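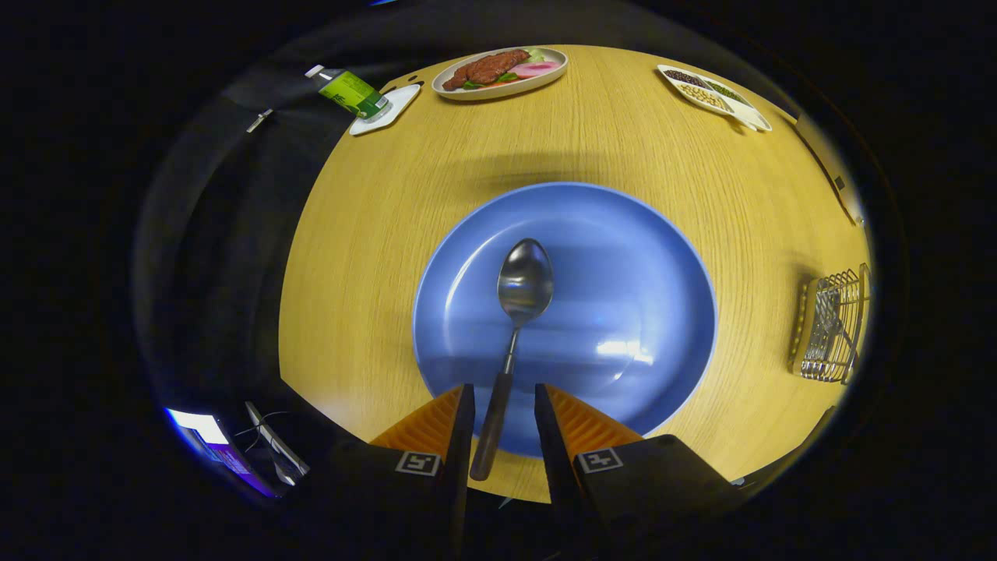
**Does the Desside box need its own subscription?**
The box is a one-time buy. The kids' channels that come loaded are free with ads, and anything paid you sign into with the account you already have.

## Desside streaming box, 2nd version

Small box, plugs into the TV, gets you apps. HDMI cable in the carton, power brick too. Batteries for the remote are NOT included – two AAA.

- Up to 4K on TVs that take it, 1080p on the rest
- 16 GB storage, plenty for apps, not for downloading whole seasons
- Wi-Fi or ethernet
- Remote with voice button
- 38 channels preloaded, 22 of them for kids
- Warranty: 2 years

### Kids mode

Hold the star button, pick a PIN, done. Only the kids row shows up after that. Cartoons, sing-alongs, story readers, the whole Buckley back catalog in English and Spanish. You can set a cutoff time (ours is 7:30 pm at home) and it finishes the episode before it locks. Search stays off untill you turn it on.

Forgot the PIN? Reset from the account page on a phone or laptop. Can't be done from the box.

### Lirnura app

New since December. Shorts mostly, under ten minutes, lots of stop-motion. If you have an older box it won't show up until you run the update: Settings, System, Update, then restart. Takes a while on slow internet, leave it plugged in.

### Works with

Any TV with a free HDMI port. Fallus soundbars pair over Bluetooth – turn off TV speakers first or you get an echo. Doesn't work with the older Fallus remote, sorry, seperate codes.

### Ordering

In stock, black only. White is on backorder. Orders in before 2 pm go out same day. Returns OK for 16 days, keep the carton.

Setup trouble, ask for Sem Declercq on the help line. School and library orders go to Catríona Lenihan, put the number of screens in your first email please.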